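Wostholm Lidded Jewelry Tin – Silver Finish

Item 1524 | Storage > Bedroom > Jewelry 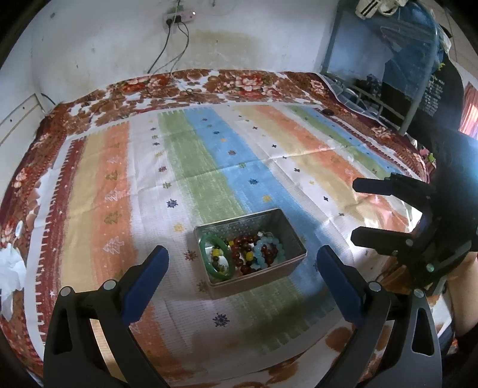 Can I keep real silver in it?
Use a soft pouch for each silver piece and add an anti-tarnish strip, which we sell separately. The tin slows down dust, but the lid is a push fit and is not airtight.

Product details

The Wostholm is a plain rectangular tin for bracelets, bangles and beads that get worn often and put away in a hurry. The inside walls have a light embossed pattern. There are no trays or dividers, so a wide bangle can stand against one side while bead bracelets lie in the rest of the space.

The lid comes in the same box, wrapped in tissue. Most people take it off and leave it in a drawer during the week, then put it back on for travel. It lifts straight up and has no hinge or catch.

Finish: silver
Shape: rectangular, square-cut rim
Lid: separate, push fit
Lining: none (felt liner sold separately, item 1892)
Packed: one tin per carton

What to put in it

Stone bangles, glass beads and stretch bracelets all do well here. Jade can chip if it is dropped against metal, so lower it in by hand. If you mix stone and glass, lay the felt liner in first – it cuts down the rattle too.

Fine chains are a poor match for an open tin. They work their way under the beads and knot. Our Presen roll is a better choice for necklaces, and it fits in the same drawer.

Care

Wipe with a dry cloth. For marks on the inside walls, use a cotton swab with a little soapy water and dry it right away. Do not put the tin in the dishwasher. Metal polish will dull the finish and leave residue in the pattern.

Empty the tin before cleaning and check any elastic bracelets while they are out. Cord that looks cloudy or stretched near the knot should be replaced.

Shipping and returns

Orders leave the Wodham warehouse in two working days. Unused tins can be returned within 30 days in the original carton. Dents that happen in transit are covered – send a photo of the tin and the carton to Deisy Cabrera in customer service.

Shop and trade orders are handled by Bülent Ağca. The smallest trade order is one case. Orders of 1,000 tins or more can be supplied with a plain or printed sleeve.

Customer notes

"Bought it for my bead bracelets and ended up ordering a second one for my daughter. The lid is a bit stiff at first." – Thenmozhi Rodrigues

"Good size for the nightstand. I would have liked the liner included." – Lesego Moodley

Page updated Mar 21, 2021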